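Home Issues Browse articles Authors Search Help

3.2 Toiletries on shared surfaces

Of all the object groups in the Mekwood inventory, toiletries gave us the most pleasure to work through, and they also gave us the most trouble. A kitchen cupboard has a kind of grammar that most adults can read at a glance (tins with tins, cups near the kettle), and our coders agreed on it almost from the first session. Washing and skin-care products are far less orderly. They travel between the bathroom, the bedroom, the gym bag and the desk, and they stop for a while at each one. Of the 3787 items logged across the 60 households, toiletries were the group most often recorded somewhere other than the place the householder named as their home.

We sorted them by form first and by use second. Form was a practical choice made by Chanida Sriwong during piloting, when it became clear that labels were slow to read and that many householders had forgotten what a given product was for. The form classes are upright bottles with a pump, upright bottles with a plain cap, squeeze tubes, small metal-coloured tubes, jars, and boxed goods. Loose caps and lids have a class of their own. We had planned to discard them as rubbish, but Somkiat Chuensuk argued for keeping them in, and he was right! A cap with no bottle is a wonderful clue to how a surface is used, and several householders could say straight away which product it had come from and where that product had gone.

Posture was coded separately, as standing or lying. Squeeze tubes turned out to be the most interesting class here. A tube with a broad flat cap is made to stand on its head, and people generally honour that, while a slim tube with a narrow cap gets laid down wherever there is room. Boxes behave in much the same way: a full box is stood up and squared to the wall, a nearly empty one ends up on its side. The mixture on a single tabletop can be considerable (Figure 4).

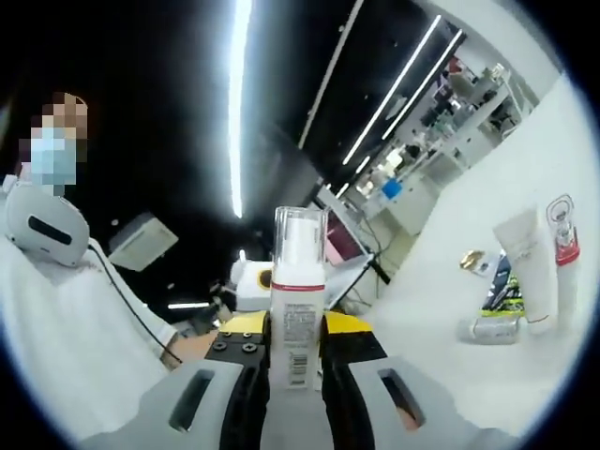 Figure 4. Toiletries on a white tabletop: a squeeze tube and a slim capped bottle standing, a printed box and a small silver tube lying down, and a gold-coloured cap or lid. A white foam-pump bottle is held at centre.

Pump bottles deserve a paragraph to themselves. Householders treated them as fixtures, and when asked to tidy a mixed surface they nearly always dealt with the pumps first, placing them at the back or in a corner and then arranging everything else in front. Thanakorn Ratanaporn has called this "anchoring", and we have adopted his term from here on. Anchoring was strongest on desks and weakest on bathroom shelves – perhaps because a shelf already has a back and two ends, and a desk has to be given them.

We did not expect matching packaging to matter as much as it did. Where two products shared a colour scheme, participants would often put them side by side even when one was used daily and the other hardly ever. Siriporn Inthanon raised this in the July coding meeting, and we went back through the earlier sessions with real excitement to look for it. Section 3.3 takes up the pattern again with cleaning products, where the bottles are larger, the colours are louder and the cupboard under the sink sets its own rules.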